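Gearing Up: The Laundry and Bedroom Bay at Trenis

Gallery | August | Planning and buying notes

We have been promising this page for ages, so apologies to everyone who wrote in after the open afternoon asking what we bought, what we skipped and what we would do with the money if we had our time over. Trenis is a small workshop that tries out household robots on ordinary chores, and this year we finally got the go-ahead to fit out a proper bedroom and laundry bay. I have been grinning about it for months.

The gallery is mostly for people putting together their own equipment list. If you are at a care provider, a TAFE or a small lab and you have a spreadsheet open with a lot of question marks in it, welcome! We had that spreadsheet too. Ours ran to 80 lines before we started crossing things out, and a good many of them were cables.

Starting with the room

We budgeted for the robot first and the room second, and I would flip that if we did it again. Furniture is cheap next to a humanoid, but it decides everything: how far the arms have to reach, how much floor is left for the feet, where the power comes from. We marked out the bed and the wardrobe in masking tape and walked around it for a week before we ordered a thing. The tape cost almost nothing and saved us from buying a bed that would have blocked the wardrobe doors.

Buy or lease?

We went back and forth on this one for a long time. We had three quotes, and the lease from Wuller looked lovely until we added up the service visits, the freight each way and the insurance. Buying outright won in the end, with a support plan for the first 18 months. If your project is shorter than ours, do the sums again, as leasing could easily come out ahead.

Ask each supplier for the price of a spare gripper in writing. The spread between quotes was enormous, much wider than for the robots themselves, and grippers are the part you will be ordering again. We keep a set on the shelf now and it has changed how relaxed everyone feels about trying a new task.

The line everyone forgets

Power! We put down one line for "electrical" and it should have been four. A robot on a long lead needs a sensible outlet, a route for the cable and some slack so it can turn. Battery packs are wonderful and we do want them, but they went into the second round of spending. For now a mains lead suits us fine, and it means a session can run right through to 4 pm without a swap.

Small stuff, big fun

Our favourite part of the whole budget was the $1,000 we set aside for household odds and ends: cloths, baskets, bits and pieces to pick up and put somewhere else. Spend it slowly. We bought half at the start and kept the rest until we knew what the robot was good at, and the second shop was far more useful than the first.

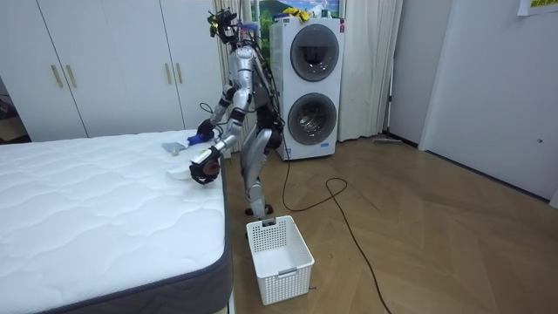 Cloth is where I would put any spare dollars next. Rigid things are fairly kind to a gripper, but fabric flops and bunches and slides off the edge of whatever it is on, and you learn so much more from an hour of it. Buy several weights and a few colours, and buy doubles of the ones you like, because shops change their ranges.

Laundry machines

A stacked washer and dryer takes up one patch of floor in place of two, which sold us straight away. Check the height of the upper door against your robot's comfortable reach before you pay the deposit. We used the reach chart from Makowska, a broom handle and a bit of chalk on the wall, and it was a very enjoyable morning's work.

Where the next round goes

The application is in for round two, under the project name Drovonier. On the list are the battery packs, a second set of grippers, better cable management and a kitchen bench with drawers (I am so keen for the drawers). We have also asked for more hours for the person who resets the room between runs. It is the least glamorous line in the budget and I would defend it over any of the hardware.

If you would like a copy of our planning spreadsheet, question marks and all, send a note through the contact form. Tell us the size of your room and what chores you have in mind, and we will flag the lines that are likely to matter for you.

More galleries: Kitchen bay plans | Workshop benches | Open afternoon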